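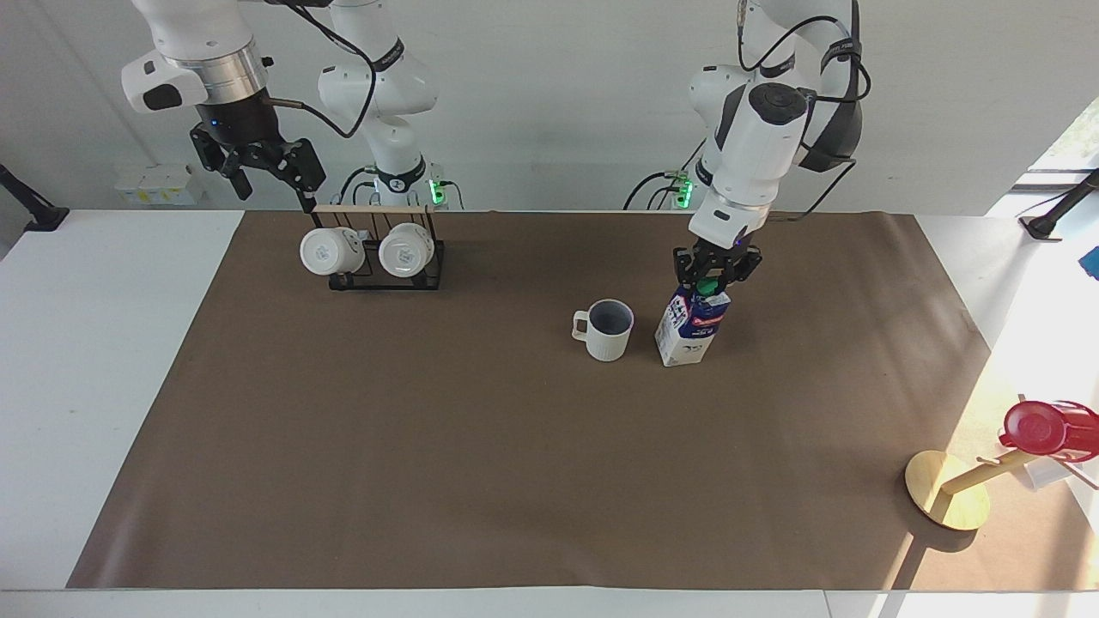 Fixed workspace view, both arms: left gripper on the milk carton, right gripper open over the mug rack.

costport-bimanual

Recordings and replay tools for two-arm tabletop tasks, used to test the Fanow planner against logged motion. Maintained by Anuretti.

Contents

367 episodes, split by task rather than by date. Each episode holds joint states for both arms, gripper width commands, the planner's target poses and one fixed-view video. Left and right are always the robot's own, so the left arm is on the right of the video.

Control and timing

Joint states are logged at 60 Hz. Video runs slower and is matched to the nearest joint sample on load - use the raw timestamps if you need anything finer. Arms are planned jointly, with 7 joints each, and collision checks cover the table plane, the rack and the other arm. Held objects are added to the collision model when the gripper closes.

Usage

Unpack the archive, set FANOW_DATA to its path and run replay.py with an episode number. The --dry-run flag prints the trajectory limits and exits.

Known problems

Bright sunlight on the paper upsets the table mask in the older segmentation model. Use version 2.
Carton poses are less stable when the fingers cover the top panels.
Gripper width is the commanded value, not the measured one.

Calibration files follow the Mykhailiuk layout. Those from before September need convert_calib.py.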